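18/08/2021
By the Hokex recruiting desk

Task Demonstrators, Household Skills — Bindville site

Hokex is hiring people to show robots how to do ordinary housework. We are filling 5 positions at our Bindville building, with work starting as soon as the paperwork is done and running through the end of December. Some contracts may be extended after that, depending on how the project goes.

You do not need a technical background. Most of our current demonstrators came from hotels, laundries, warehouses and home care. What we need is people with steady hands who can do the same small job many times over and still do it with care.

What the work is

You will do household tasks using hand-held grippers. A gripper has a handle and two fingers, and it stands in for the hand the robot will have. You pick up the item with the gripper, move it, fold it, lay it down, and start again. The movements are recorded and used later to train the robot. On other shifts you will drive a robot arm by remote control from a seat nearby and do similar tasks that way.

The current project is called Tredasia and deals with fabric: towels, sheets, pillowcases and shirts. A typical task is to take a crumpled towel, spread it, fold it in half twice and place it on a stack. Fabric is harder than it sounds with two fingers. New people are usually slow for the first week and we plan for that. 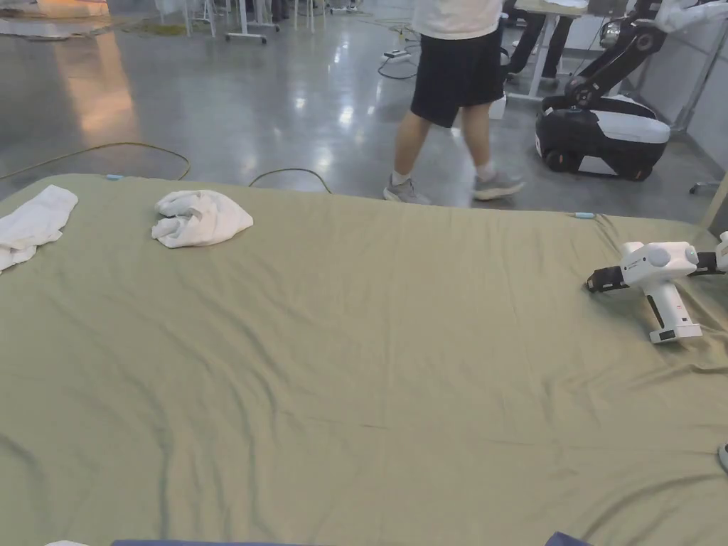

Each shift is six hours with a paid half-hour break and shorter breaks between sets. You will be on your feet for most of it, standing at a bed or a table. The floor is shared with other teams, so there are people walking through, machines moving and cables to step over. Closed shoes are required.

What we ask for

You must be 18 or older and allowed to work in the United States. You should be able to stand for long stretches and repeat arm and wrist movements without pain. If you have had a wrist or shoulder injury, tell us when you apply and we will talk about whether remote-control shifts would suit you better.

You should be able to follow written instructions closely. The task sheets change often, sometimes in the middle of a shift, and a fold done the old way has to be thrown out. You should also be willing to say when a demonstration went wrong. We would much prefer to delete a bad one than find it later.

Either hand is fine. Glasses are fine. Experience with video games or sewing is welcome but we do not score for it.

Training

Training lasts two weeks and is paid at the full rate. It follows the Stępień workbook, which has 303 short exercises, starting with picking up a folded washcloth and ending with a fitted sheet. By the end of training you should be able to complete 132 usable demonstrations in a shift. After that the target depends on the task.

Pay and terms

The rate is $19 an hour, paid every two weeks. Demonstrators who stay through the end of the contract receive a completion payment of $2000. Parking is free and there is a bus stop at the gate. Lockers are provided — please leave bags and phones in them during recording.

Recordings may include your hands, sleeves and voice. You will be asked to sign a consent form before the first day of training, and you will get a copy to read at home first.

How to apply

Send a short letter and a list of your past jobs to the Hokex front office in Bindville, by mail or in person. Put "Task Demonstrator" on the envelope and say whether you want morning or afternoon shifts. Applicants we would like to meet will be invited for a one-hour tryout with the grippers, paid at the same hourly rate.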